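Gallery: cutlery sorting set, kitchen tables

The Maltwood set is a collection of short recordings of people tidying mixed cutlery into an upright holder, made with hand-held grippers in ordinary kitchens and dining rooms. It is used to train the Burkix placement policy. This page shows the work as the wrist camera records it. Earlier galleries covered folding and jar lids.

Target for the cutlery task is 800 accepted episodes. At the last count 600 had passed review, with 103 more waiting on time alignment. An episode starts with the fingers open above the cloth and ends when the fingers are open and clear of the holder. Anything in between is kept, including dropped items and second attempts, provided the tracking holds from start to finish. Episodes where tracking is lost for more than a few frames are rejected whole, as splicing gave us jumps in the wrist path that the policy then copied.

Collectors are asked to use the household's own table, cloth and utensils. No background sheets are put up and no lamps are added. The pile is laid out fresh before each episode, and the collector may take the items in any order.

Both views come from one table. Round top, pink cloth with large white dots, chopsticks and metal spoons in front of a perforated holder with a raised heart.
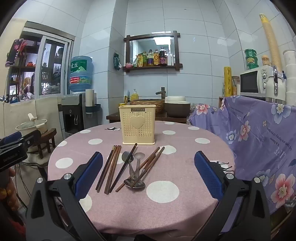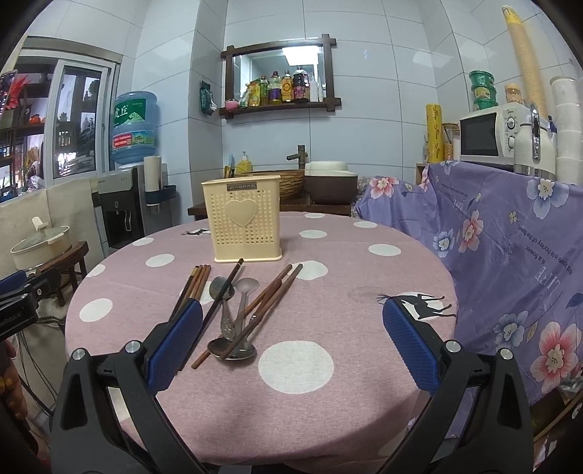 Grasp labels for this task are made in Tiltley, our annotation tool, and follow the Kárason scheme: one label for the item first touched, one for the item lifted, and one for the slot or opening where it is released. The first two differ more often than we expected. Thin items that lie across each other are the main cause. With chopsticks and spoons overlapping as they do on the dotted cloth, closing on one handle can shift its neighbour, and the annotator has to step through the clip to decide which item was meant. We now allow a "paired" label when two items leave the table together. It should be used only if both are clear of the cloth at the same time. Large white dots are also worth a note for anyone training a detector on this set, as a shiny spoon bowl beside one can be a hard case at low resolution. We have left such clips in.

Known gaps: few left-handed episodes, very few forks, and no glass tables. The next round adds 200 episodes aimed at the first two. Glass will wait until the depth estimate is better.

Clips are stored at full rate with the gripper width logged per frame. The reduced copies are meant for browsing and should not be used for training, as their timestamps are rounded. Labels made before March use the older two-field format and need converting before they are merged.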